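Bar soap and dishes: what actually keeps it from going to mush?

Home > Bathrooms and Laundry > Small things

Page 1 of 1

dripfeed
29 June 2020
I have gone back to bar soap after years of pump bottles and had forgotten that it lives in a puddle. Our bathroom basin has a flat ledge at the back with no slope to it at all, so whatever I put there collects water and stays collected. Currently using a saucer. The soap has bonded with the saucer. This morning I picked up both.

What are people using? Budget is small, patience smaller. It needs to look all right because it's the bathroom visitors use, and it needs to fit on a ledge that was clearly designed for a toothbrush and a sense of regret.

Replies

Mottram_T
Wooden slatted one. Three quid, done.

pelmet
Wooden slatted one is fine until August, when you turn it over and find out what has been living there. I've had two. The first went black along the slats and the second split down the middle and pinched me.

Draining dish with a separate tray is the way to go. The top lifts out, the water goes underneath, you tip it away when you remember.

Mottram_T
Mine's been going four years and it isn't black. Do you dry it ever?

pelmet
Do I dry the thing that holds the wet soap, next to the tap, in a house with two teenagers. No.

hobnail
Magnetic holder. You push a little metal disc into the bar and it hangs off an arm on the wall. The soap dries on all sides and the basin stays clean. My gran had one and so did my school. I can't see why everybody stopped.

dripfeed
Hobnail, I like the idea, but doesn't the disc fall out when the bar gets thin?

hobnail
Yes. It makes a loud noise in the basin and that is how you know to open a new bar.

Odette Royer
Signing with my own name because I registered in a hurry and can't work out how to change it.

I would like to speak up for the plain dish. Solid bottom, no holes, raised edge. I have tried the slats, the ridges, the rubber thing with spikes that looks like a hedgehog's bath mat, and a ceramic one shaped like a leaf with a spout that was supposed to pour the water into the basin and instead poured it down the front of the cupboard. The plain dish does one job. It stops the soap getting on the furniture. If you rinse it every couple of days it is no more trouble than a teaspoon.

The mush is partly the soap, too. Supermarket bars vary a great deal. A hard milled bar will sit in a plain dish for weeks and still look like soap. A soft handmade one with oats in it will turn to porridge on anything you like.

pelmet
Rinsing every couple of days is also drying the thing. We've established who lives in my house.

Odette Royer
Then the teenagers can rinse it.

pelmet
I read that out to them. There was laughter.

sillcock
I bought the Flostby, the two-part one with the lift-out grid. Good points: it does drain, it goes in the dishwasher, it's heavy enough to stay put. Bad point: the grid leaves stripes in the soap, so after a week you're washing your hands with a small ploughed field. I don't mind that but my husband has started turning the bar every night to even it out, and I mind that a bit.

dripfeed
How big is the Flostby? The ledge is narrow. I measured it and it's 111 mm from front to back, less the bit where the sealant bulges.

sillcock
Haven't got it to hand, I'm at work. Bigger than you'd like is my memory. It hangs over our shelf slightly.

Mottram_T
A wooden one would fit.

hobnail
A magnet would fit, because it would be on the wall.

dripfeed
It's a rented flat, hobnail. I'm not allowed to put a hook up for a tea towel.

hobnail
They do them with suction cups.

pelmet
They do them with suction cups so you can hear it come off the wall at three in the morning.

Colette_Gaillard
Late husband was a plumber and I have had more basins than most people have had cars, so I'll add a few practical bits.

Measure the ledge, then take off a bit at the front so you're not knocking the dish with your wrist. Low sides are better than high ones. With a high side you end up fishing about for a wet bar, it shoots out of your hand, and you're chasing it round the bath.

Put the dish on the side away from the tap. You'd be amazed how many people have the dish directly in the splash and then blame the dish. My sister kept hers right behind the cold tap for years and got through soap as though she were eating it.

Cut the bar in half with a kitchen knife before you start it. Half stays in the cupboard and goes harder, and you have less sitting out in the wet.

Don't buy anything with glued-on feet.

dripfeed
That is extremely useful, thank you. The saucer is right behind the tap. I've moved it. I feel a bit foolish.

Mottram_T
Cutting the bar in half is madness, you get sharp corners.

Colette_Gaillard
For a day.

undertow
Shaped soap is the real enemy here, if we're listing enemies. Shells, roses, hearts, lemons. People give them as presents and then you have to put them out, and no dish was made for them. I was given a set of Grestulura ones in a box with tissue paper, and the rose was all right for a week. After that it looked like something you'd find in a plughole.

sillcock
We had guest soaps shaped like fish. Guests wouldn't touch them. I'd find the hand towel damp and the fish bone dry, so I can only think they were rinsing and hoping.

Mottram_T
A plain rectangle on a slatted rack. I don't know why this has gone to a second cup of tea.

undertow
Because you keep replying.

Odette Royer
I'll defend some shaped soaps, within reason. A rose has petals and every petal is a place for water to sit. A fish has scales. But a smooth shape with no detail cut into it behaves much like an ordinary bar, and if it's narrower in the middle it is easier to hold on to with wet hands than a slab is. I speak as somebody who drops things.
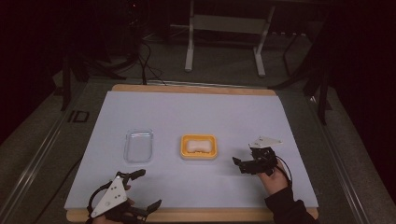
Dish shape matters as much as drainage, in my view, and it gets far less attention. People buy a dish for the bathroom and never think about the bar that's going in it. You want a shallow one with a bit of room all round the soap, so that you can get finger and thumb to it without scraping your nails on the side. The orange-yellow one suits a white bone-shaped bar very nicely, I think, with the raised rim to stop it wandering and the bar lying in the middle with its ends free. The clear tray on the left would do the job as well, but I find see-through dishes vanish on a pale surface and I'd be forever putting the toothpaste down in it. They also show every scrap of soap scum from both sides. Colour is a kindness at seven in the morning.

dripfeed
Oh, I like the orange one. Ours is a white basin against white tiles, so something yellowish would at least let me find it. Does bone-shaped count as shaped, undertow?

undertow
It counts. But I'll allow it. No petals.

pelmet
It's still got no holes in it. You will have a pond by Thursday week, or whatever day people have ponds.

Odette Royer
I will have a dish that I rinse.

hobnail
Would a magnet go into a bone? Serious question. I think you'd want it in one of the fat ends, and then it would hang down like a bat.

sillcock
I would pay to see that.

Mottram_T
Clear trays scratch, by the way. We had one by the kitchen sink, looked smart to begin with, then somebody used the scourer on it and it went cloudy. If you're going see-through, soft cloth only.

pelmet
Agreeing with Mottram_T. Writing down the date.

Mottram_T
Wood doesn't go cloudy.

pelmet
And it's over.

dripfeed
Right, where I've got to. Not wood (sorry). Not the wall, because of the landlord. The Flostby sounds good but I think it's too deep for the ledge. So it's between a plain low dish with a rim and something with a lift-out bottom if I can find one small enough. Is there any trick for stopping the soap sticking to a plain dish? It's the bonding I can't live with.

Colette_Gaillard
Two elastic bands round the dish, the wide sort that comes on broccoli. The bar sits on the bands and the water sits under it. It isn't elegant, but you can take them off when visitors come.

dripfeed
On a visitors' bathroom that means taking them off and putting them back on rather a lot.

Colette_Gaillard
How many visitors do you get?

dripfeed
You've got me there.

undertow
Small offcut of loofah also works. Cut it to the shape of the dish. It does go grim in the end, but by then it's full of soap and you can clean the bath with it.

sillcock
Seconding loofah. Got one from the Aubert stall at our market, long as my arm, and I've been sawing bits off it ever since with the bread knife. I now have a different bread knife.

hobnail
Has anyone measured whether any of this saves soap? I weigh mine, on and off. A 200 gram block lasts me a good long while on the magnet and noticeably less when I'm staying at my brother's, where it lives in a dish.

Odette Royer
Perhaps your brother uses some of it.

hobnail
I hadn't considered that.

dripfeed
Update for anybody still here. I found a low yellow dish in the charity shop, plain bottom, small rim, fits the ledge with room for my wrist. I've put it on the far side from the tap with two broccoli bands round it. Half a bar of hard white soap in it, cut with a kitchen knife. The corners are a bit sharp, Mottram_T.

Mottram_T
Told you.

pelmet
Give us a report in August.

dripfeed
Will do. The saucer is still soaking. I may have to throw it out along with the soap.

Colette_Gaillard
Warm water and leave it overnight. It'll let go.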